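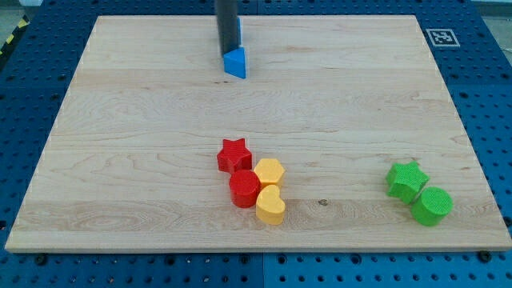 Author: M. Penlow
Role: second-year student, Product Design and Making

Shape blocks on a maple board: project report

1. Purpose

The project was to design and make a small set of solid shape blocks, together with a board on which they can be sorted and arranged. The set is meant for children in the first years of school. The brief from the department asked for shapes that can be told apart by outline and by colour, and for a board that stays flat in a classroom.

The working title of the set is Jikance. It replaced an earlier paper design called Getuleo, which used thin tiles. The tiles were dropped at the sketch stage as they were difficult to pick up from a flat surface.

2. The blocks

The shapes include a star, a cylinder, a hexagonal prism and a triangular prism. In the colours chosen, the star and the cylinder are red, the hexagon is yellow and the triangle is blue. Two shapes may share a colour, so a child sorting by colour and a child sorting by outline will arrive at different groups.

Height was fixed at 25 mm for the first drawings. The star is thick enough to be gripped by its sides. Its inner corners were given a small radius, as sharp inner corners collect dirt and are slow to clean.

The top faces carry a fine dimpled texture. The sides were left smoother and have a slight gloss. Under the ceiling lights in the workshop the textured tops gave less glare, and the outline of each shape was easier to read from above. The texture does hold pencil marks. A damp cloth removed most of them, but marks in the bottom of the dimples stayed.

3. The board

The board is a plain rectangle of light maple, 400 mm on its longer side. Maple was preferred to beech for its pale colour, against which red and blue both show strongly. Yellow is the weakest of the three on this background. A deeper yellow, leaning to orange on the sides of the block, was accepted as a compromise.

The grain is fine and wavy, with a few darker streaks. These were discussed at the mid-project review. One view was that a streak might be taken for a line on which blocks should be placed. The streaks were kept, and the question was moved to the list for classroom trials.

The end grain was left visible along the edge. It was sanded by hand with the same grades as the face and took more time than the face did. No recess or peg was cut into the board. A board with fitted recesses gives one correct place for each block, and the brief asked for free arrangement.

4. Layout work

Layouts were tried with the board flat on the blue perforated table. The regular grid of holes helped when squaring up the board by eye.

Two kinds of layout were compared. In the first, blocks stand in a tight cluster and touch one another. In the second, one block is set well apart from the rest. The cluster takes up little of the board, but low blocks are partly hidden when seen from a seated position. The star and the cylinder are the worst pair in this respect - both are red, and where they overlap the outlines run together.

A change of colour for the cylinder would remove the problem. Green was proposed and is included in the revised drawings.

5. Cost and materials

The maple was bought as an offcut from De Luca, and the price is therefore not a fair guide to the cost of further boards. The quotation for a small batch arrived in December and covers 13 boards, sanded on all faces and not oiled.

6. Remaining work

The finish for the board has not been chosen. Hard wax oil and a water-based varnish are to be tested on scrap from the same offcut. The corners of the board need a 2 mm radius, which is shown on the drawings but was left out of the first cutting list. The storage box will be drawn once the final block height is agreed.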